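Home | Workshop | Bench sheets | Loan stock | Contact
Filed under: Checks and inspections
February - Evie Horrocks

Bench 2 check, open desktop towers. Side panel off. Comments as I went, sorry for the handwriting when this was typed up.

1. Mains lead out of the unit and off the bench - OK. Lead put on the hook, not the floor.

2. Bench and walkway - OK mostly. Lino still lifting by the door of room 305, reported Friday, no reply.

3. Case edges - run a gloved finger round. One burr on the back corner, filed down. Rest OK.

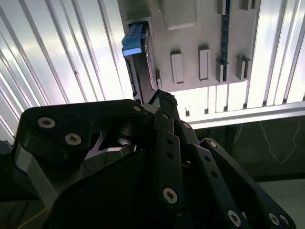 4. Screws - all in the Tillesico tray with the lid on. Two short, the usual coarse thread ones. Took spares from the drawer, need to reorder. Tray label has come off agian.

5. Anti-static mat - OK. Wrist strap tested, passes. Second strap fails, binned it, so we are one down till the Noltoleck order turns up.

6. Drive cage - push it, pull it, shouldn't rattle. Slight movement at the front, acceptable.

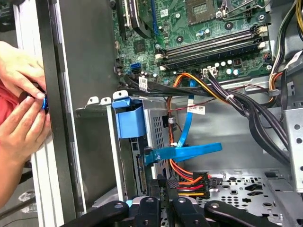 7. Latches and tabs get the most abuse on these and I want them looked at every time, not just when one snaps. Last term we lost 5 from the Suswood loan units. Check for white stress marks, check it springs back. The blue release tab over the drive cage is the one to do first, then the memory latches. No pliers on plastic, please. Comment: OK, a bit stiff.

8. Processor socket - nothing in it, so keep fingers and sleeves well clear. Pins looked at with the lamp, none bent that I could see. Cover to go on before storage. ACTION: find cover.

9. Power connector on board - seated, wires not strained. Cables clear of the case edge - OK.

10. Memory slots - blown out, bit of fluff. Do not use the Waaka spray, leaves a film.
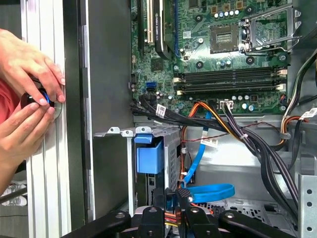
Hayley Naylor came back on this to say item 8 ought to go above the screws, as an open socket is the dearest thing to damage and people are tired by the time they get that far down. She also wants the strap test written up with initials, and asked who signed off the last one with no comments at all.

Fair. Will move it on the next version. Initials colum added.

11. Panel back on, screws finger tight then half a turn - not done, unit still open.

12. Sign off - E.H. Second check Meron Araya, pending.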